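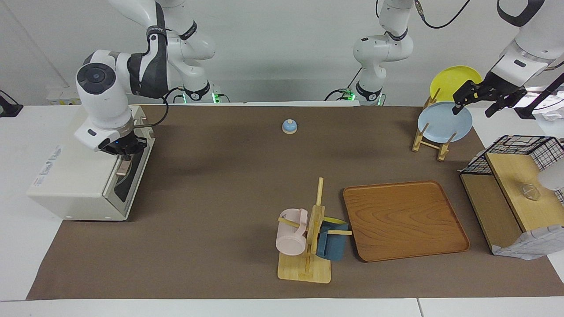 Renting a pair of arms by the month

Blair Tosh
2025-01-16

Trekeck has been hiring out its Bako bench since April. The customer gets two arms, two parallel grippers, a control computer, a brown mat and a set of kitchen things to practise on. The fee is £961 a month, the shortest hire is four weeks, and an engineer comes out on the first day to set it all up. Trekeck's office is in Clollville, above a tile showroom, and that is where I met Anong Duangkaew, who runs the hire side, and A-yeong Cho, who looks after the software.

I asked Duangkaew who the service is for. "Small teams, mostly," she said. "A college department, or a company with three engineers and an idea. They want to find out if two arms would be any use to them. Buying a pair is a big decision and it takes a long time to get it signed off. A month's hire comes out of a smaller budget."

She was clear about what it won't do. The arms are for light handling on a table. They are not for a production line, and Trekeck turns down enquiries from people who want to put them on one. "We had a bakery ring up wanting trays lifted out of an oven all night. That would have been the wrong machine. I gave them another firm's number."

The kitchen set came in for some criticism when the first hires went out. Customers who worked with electronics or laboratory samples asked why they were being sent a mug tree and a dish rack. Cho defended it. "A mug on a peg is a hard thing to do well," she said. "You have to get the handle over the end of the peg, and you have to let go without knocking the next one off. Plates in a rack are the same sort of problem. If your program can manage those, you've learnt most of what you need for your own parts." Customers can swap in their own objects from the first day, and the hire agreement now says so on its front page.

Most of the work is done by showing. A person moves the arms through the job, the computer records it, and the recordings are used to train the program that will try it later. I wanted to know how many recordings that takes. Cho said it depends on the job and on how tidy the person is. The longest record she has from a single hire is 668 runs, made by a customer who kept changing the place where the tray lay. "They were right to do it. If the tray is always in one spot, the program learns the spot."

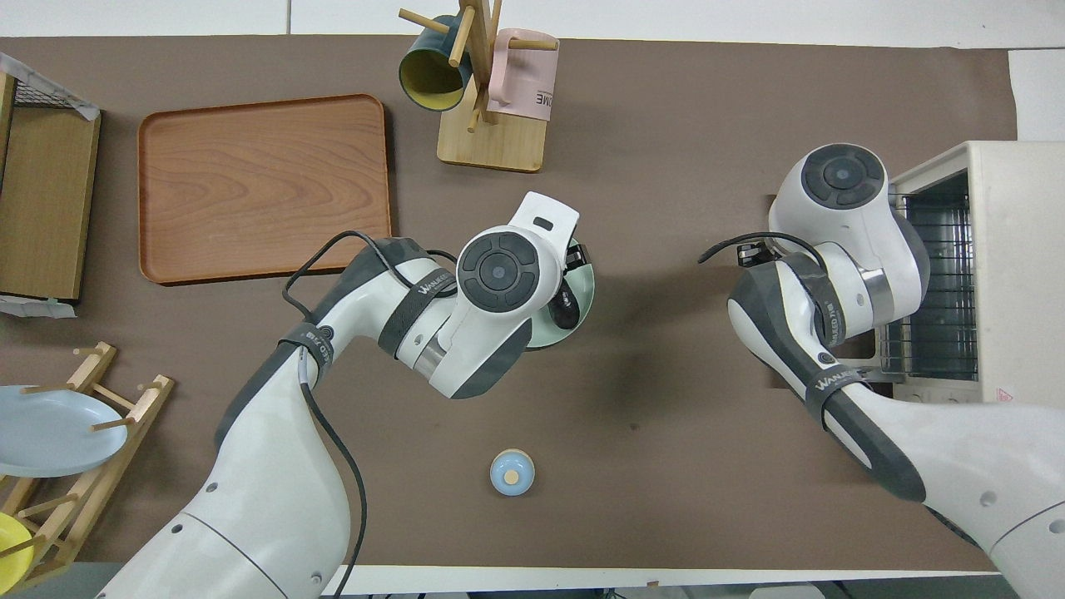
Brerari, issue 4, page 2

Setting out the table is left to the customer. Trekeck supplies a sheet with a few suggested layouts, and Duangkaew said people drop it within a week. The tray, the mugs and the toaster end up wherever they suit the person working. She does ask that the cables are checked before each session. They run along the outside of the arms, which makes them easy to replace, and a loop left too long can catch on something tall such as the mug tree.

"I'd like them tucked in," she said. "Everyone would. But when a cable goes, the customer can change it in ten minutes and carry on. If it ran through the inside, they'd be posting the arm back to us."

I had spoken beforehand to Styliani Spanos, who hired a Bako for her workshop last year and kept it for a second term. Her complaints were mainly about the grippers. The fingers are fine on a plate or the rim of a bowl, she told me, and poor on anything small and round. She also found the instructions thin on what to do when the two arms get in each other's way. For the first week she stopped everything by hand whenever they came close.

I put this to Cho. "She's right about the manual. It was written by me, and I knew the answer, so I left it out. There is a setting that keeps a gap between the arms. It's in the new version with a drawing." On the fingers she was less ready to give ground. Softer pads are sold as an extra, and she thinks most people should try the standard ones first. Spanos had bought the pads. She said they helped with cups and wore out sooner than she expected.

Support is by phone and by video call, in office hours. Uthai Chareonsuk takes most of the calls. He wasn't in on the day I visited, but Duangkaew let me look through his log. The entries are short. Several are about lights on the base and what the colours mean. One just reads "table too small, moved to bigger table".

The deposit is returned once the arms have been checked over at Clollville. Duangkaew said scratches and marks on the white casing are expected and aren't charged for. Damaged joints are. Crockery isn't on the list at all, and customers are told to replace what they break from any shop they like.

Is £961 fair? Spanos thought so for the first month and was less sure by the third, when she no longer needed the help that comes with it. Duangkaew said a lower rate for longer hires is being worked out — she wouldn't give me a figure — and that it should be on the price list by April. Anyone part way through a hire at that point will be moved on to it.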